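Can it fold a towel yet? Not really, says the woman who runs the test bench

13 Nov 2022

The shop is at the back of a unit in Mulletow, behind a tile place. Coffee in a jar. She starts talking before I've got my coat off.

She spent nine years on a packing line before she went over to the robot side. Now she runs the bench at Rezende, a small outfit that tries out arms on dull jobs for people who might buy them. Kitchens, stock rooms, light assembly. She asked me to leave her name out, her customers read everything.

So, first question. Are machines doing chores yet?

"Some. Badly. Depends what you call a chore." She counts loading a dishwasher as a chore. She doesn't count picking up one plate. "People see a video of the plate and think they've seen the dishwasher."

The number she gives me is 119. That's tries at one towel-folding job in October, all on the same towel. It got a fold she'd accept 34 times. "My kid does better and he's not even trying."

And the shop floor?

Better, she says. Metal doesn't flop. A bar is the same shape when you pick it up as when you put it down, wich is most of the battle. Her customer in Plindden wants rails taken off a table, handed along and set in a jig. Whole day of it. A person there shifts 900 a day and talks about football the entire time.

"We are nowhere near 900. Don't print what we're near."

I ask why two arms for one bar. One is fine for short stuff, she says. Long stuff swings, and then you're chasing it. With 2 you hold both ends and it stays put – but now both sides have to agree. If one is a little early, the bar twists or gets pulled out of the other hand. She holds up a pen with both index fingers to show me. Drops it. "See, like that."

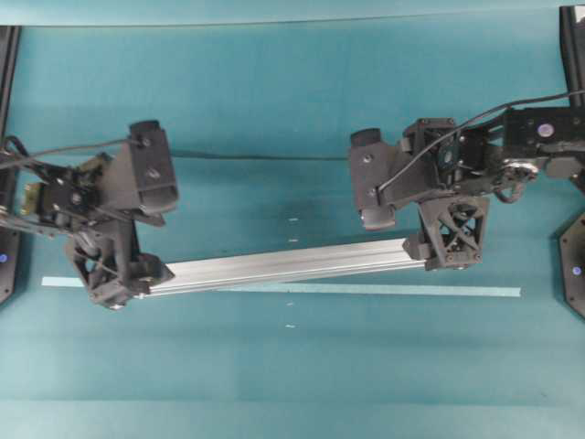

Two arms, one length of aluminum, on the bench at Rezende.

What would she trust one with at home, today? Long pause. Wiping a flat counter, if you clear it first. Putting socks in a basket, not pairing them. Nothing with a knife. Nothing hot. She has tried a rival kit from Niltton in her own kitchen and it went back after a weekend, she wont say more than that.

Does she worry about the packing line jobs?

"I did that job. My wrists still hurt." Then, a bit slower – "but I got paid for it. So yeah, I think about it."

When does the towel get done? She laughs. People ask for a year and she's stopped giving one. Rails first. Then maybe boxes, if the boxes are all the same box, and they never are.

Her phone goes, it's Plindden. She waves me toward the door with the pen.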